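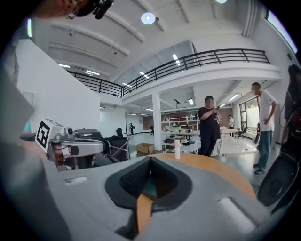
The Case for the Small Round Table

Shared workrooms are usually furnished from the walls inward. Desks go along the perimeter, shelving above them, and whatever is left in the middle is called circulation. The middle then fills with folding chairs, open cartons and bags, and the work that needs people on more than one side of an object gets done on someone's lap or on the floor.

My argument is that the middle of the room should be given to one small round table with a wooden top, and that it should be bought before the desks. I have fitted out or refitted 6 rooms of this type, the largest with 24 regular users, and the table has been the most heavily used item in each of them.

Geometry

A rectangular table has a front. People sit at the long side, face the same way and leave the ends free. Two people working on the same object sit side by side, and each has one good hand position and one poor one. A round table has no preferred side. Two people can take any angle between them, including the right angle that suits passing a part across, and a third can lean in from above without displacing anyone.

The common objection is area. A circle inscribed in a square gives up a little over a fifth of the surface. This is correct and has little effect in practice. The area given up is at the corners, and corners are where objects are put down and left. They are also at hip height for a person walking past with a box.

Round tables do fail at one thing, which is storage against a wall. Buyers who expect to push the table aside every evening should buy a rectangle.

Surface

Wood tops are criticized for marking. They do mark. A warm mid-brown top also gives a matte or low-gloss background against which white, gray and black objects are all easy to find, and most small equipment now comes in white, gray or black. In a room with a pale floor and white walls, the table top may be the only surface with any color. A dropped black screw is visible on it. So is a dropped white cap.

The Lamptey top in my present room has had one refinishing. The Polalar top it replaced was white laminate and looked clean for longer, but it reflected the overhead lights badly enough that people moved small work to the floor beside it.

Height should match the seat that will be used, and that seat will be a folding chair, whatever the plan says. Measure from the folding chair.

Seating

Office chairs belong at the wall with the desks. They are wide at the base, they roll on a polished floor, and their arms strike the table edge. At the round table a folding chair with a tubular metal frame is sufficient for the length of time anyone sits there. It can be turned, moved back half a step, or folded when three people need to stand. We stock Clollau chairs in black. Their feet have caps, which should be inspected in July when the floor is recoated, as a missing cap will score a new finish within a week.

Cartons and cases

A single open carton on the floor is useful. It takes packaging, offcuts and anything whose place has not been decided. It should stand near a column or other fixed element, where foot traffic already has to divert, and the flaps should be left open so the contents can be checked in passing. Two cartons are a backlog. The second one should be flattened on the day it appears.

Hard cases and equipment bags go behind the working position, within reach but out of the walking line. I do not recommend putting them under the table. Knees need the space, and a case under a table is forgotten until it is wanted elsewhere.

What may stay on the table

One bottle per person, upright, toward the far edge. Current work. Nothing else overnight. I have seen trays, pen cups and desktop organizers introduced on round tables, including a Loltix carousel unit that was well made and took up the center of the surface permanently. A table with a permanent center becomes a ring, and a ring of that width is too narrow to work on.

Cost

The budget for my last refit was 3469 dollars, of which the table took 400. The remainder went mostly to desks and shelving, which are in use for perhaps half the day. I would accept fewer desks for a second table if the floor allowed it. In most rooms it does not, as the clear path from door to column has to be kept, and the first table should keep its position when the rest of the layout changes.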